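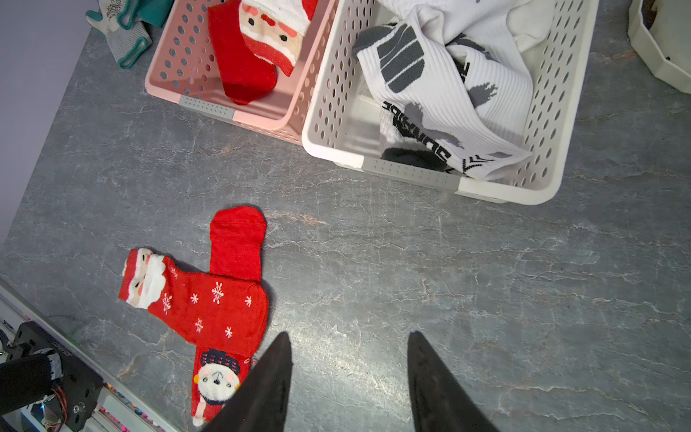
*Two baskets side by side on the counter, a Santa sock in the pink one.*

# Do Short Drug Safety Bulletins Get Read? A Project on the Monow Mailing

Final report, submitted Mar 24, 2021

## Background

Monow is an emailed bulletin on drug safety, put out by Grarance and sent to community pharmacists and practice nurses in the Sindside area. Each issue covers one topic, such as a new interaction warning or a change in dosing advice for older patients. The bulletin is free, and people sign up for it on their own or are added by their employer.

The editors at Grarance had open and click counts for every issue but had never looked at them as a set. They also had a running disagreement about length. One side wanted longer issues with the evidence laid out in full. The other side wanted a half page that could be read between patients. My project was to look at the data already on file, add a short survey, and say what I could about which issues were read and used.

I am a second-year student in health communication. I had no part in writing the bulletins and was not paid for the project.

## What I looked at

The study period was 90 days, starting in November. Nine issues went out in that time. The mailing list held steady at 308 addresses, because Grarance froze new sign-ups for the length of the project and held any removals to the end. If a reader opened the same issue more than once, only the first open was counted.

I sorted the issues into three groups: short, medium, and long. The longest issue ran to 700 words, on kidney function and pain relief. The shortest was a single paragraph and a table.

I also read each issue and noted three other things:

- whether the subject line named a drug
- whether the advice came before or after the evidence
- whether there was a case question at the end

The survey went to the full list in the last week. It asked which issues people remembered, what they had done with the advice, and when in the working day they usually read the bulletin.
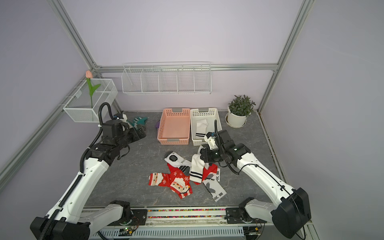 **Why use first opens as the main measure?**
First opens were the only figure recorded the same way for all nine issues. Clicks depended on how many links an issue had, and two issues had none.

## Results

There were 1369 first opens in total, a little under half of the copies sent. The spread between issues was wider than I expected. The best-read issue was on blood thinners and antibiotics. The least-read was a general update with the subject line "Winter Edition."

Issues with a drug name in the subject line were opened more often than those without. This held for all three length groups. I would put more weight on this than on any other result in the report, though nine issues is a small set and the topics were not equal in interest to begin with.

Length made no clear difference to opens. That makes sense, as a reader can't tell how long an email is until it has been opened. Where length did seem to matter was in the survey. People who remembered a short issue could usually state its advice. People who remembered a long one tended to name the topic and leave the advice box blank or write something very general.

The order of the content mattered too, or appeared to. Four issues put the advice in the first few lines. Survey comments on these were mostly about practice: a changed label, a call to a prescriber, a note left for a weekend colleague. Comments on the other five were more often about the bulletin itself. Several people asked for a summary box.

Most of those who answered read the bulletin before opening or over lunch. A few printed it and pinned it up, and then the whole team used the printed copy. Those extra readers do not show up in the open counts at all.
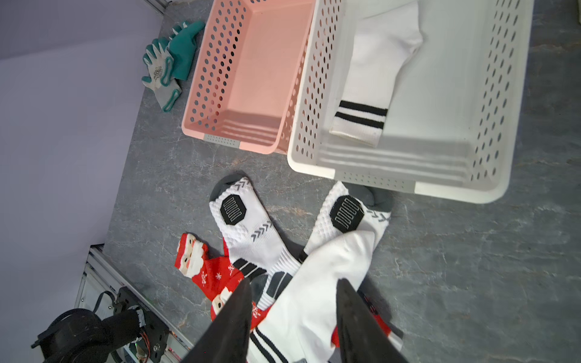 **Did the case questions at the end bring in more readers?**
They made no difference to opens, but the survey answers were more detailed for the issues that had them. I can't say if the questions caused that or if those issues had easier topics to remember.

## Problems

The main problem is that an open is not a reading. Some email programs load a message in a preview pane and count it as opened. Others block the counter, so a person can read every issue and never appear. I had no way to correct for either.

The survey had its own trouble. I wrote the question about remembered issues as a list to tick, and a list jogs the memory. It would have been better to leave a blank box first and show the list afterward. I noticed this after it had gone out and decided not to change it halfway.

I also planned to compare pharmacists with nurses. The list had a job title field, but it was empty for a large share of the addresses – mainly those added by employers – so I dropped that part. The original project plan still mentions it in section two.

One more point on timing. Two issues went out late in the afternoon and the rest early in the morning. Both late ones did poorly. One of them was "Winter Edition," so the send time and the subject line can't be separated.

## Suggestions for Grarance

1. Name the drug or drug group in every subject line.
2. Put the advice in the first three lines and the evidence under it.
3. Keep the long version, but move it to a linked page.
4. Fill in the job title field at sign-up.
5. Add a printable copy.

The first and second could start with the next issue. The third needs a decision from the editors, and they were still split on it when I presented the findings.

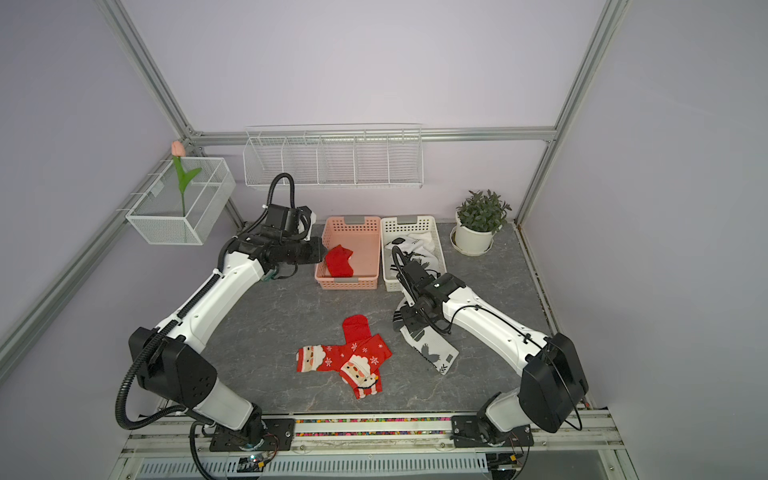 Maddocks thought the third suggestion went too far, and said that a pharmacist who is about to question a prescription wants the evidence in the same email and won't go looking for it on another page. Haf Penry took the other side and pointed to the survey comments asking for a summary box.

I have left the suggestion in. A fair test would be to send the same issue in both forms, each to half of the list, and follow up with a blank-box question two weeks later. The list is large enough to try it, and the mailing software can split addresses at random.

## Files

The open counts, the survey wording, and my coding sheet for the nine issues are stored with the department. Survey answers have had names and workplaces removed. The free-text comments are kept separately and can be read on request, but not copied.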